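Setting up your Clallia dish rack
Sheet updated 7/29/07

4. Choosing a spot
I keep mine on a wooden top right by the sink, and the bowls waiting to go in sit along the left side. The rack wants 40 cm of clear width, so measure first (I didn't, and had to move the kettle). The base is an open lattice, so drips go straight through to whatever is underneath. If that's wood, wipe it down after each load or slide an Indora mat under there.

5. Loading the bowls
Start with the biggest bowl and lean it against the pegs with its inside facing down and slightly forward. Smaller ones go in front. Don't jam two into the same gap — they'll stick together and you'll be prising them apart at breakfast!

Note: the slots in the side wall double as handles. Empty the rack before you lift it, please.

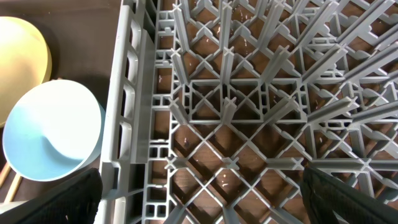 6. Cleaning
Once a week I give the whole thing a soak in warm water with a squirt of washing-up liquid, then go over the diamond gaps with an old toothbrush. Crumbs do love a corner. Rinse and stand it on its side to drain.

Caution: no boiling water, and keep it well away from the hob. I warped my first one that way back in December.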